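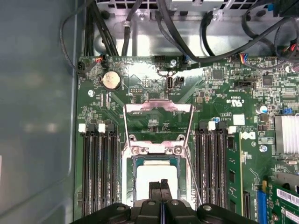
## Paltden 2 motion planner: review after 357 runs

Paltden 2 plans and executes short approach moves from a wrist camera. Our test cell, Vostercombe, uses it for desktop teardown. The task in this review is the processor: load plate up, two narrow fingers over the open socket, banks of black memory slots on both sides.

**Perception.** The socket detector keys on the retention frame. With the load plate upright it locks on quickly, but glare on the bright top of the processor shifts the pose estimate by up to 2 mm. Fixed exposure helped more than any filter setting. The fingers hide part of the target at close range, and the detector keeps its last good pose without raising a flag. I would like a warning there.

**Planning.** Default timeout is 500 ms, and most vertical approaches solve well inside it. Cables looping over the top of the board are a different matter. The collision map treats them as solid blocks and rejects usable paths. Honholm, the planner we ran before, had the same fault.

**Control.** Force limits are set per axis in a plain text file. Lateral compliance is good. Changing a limit still requires a restart.

**Tooling.** The log viewer is slow but complete. The Aoki plug-in exports joint traces correctly as of the August build.

Rating: 4 out of 5. Keep the old planner installed for cable work.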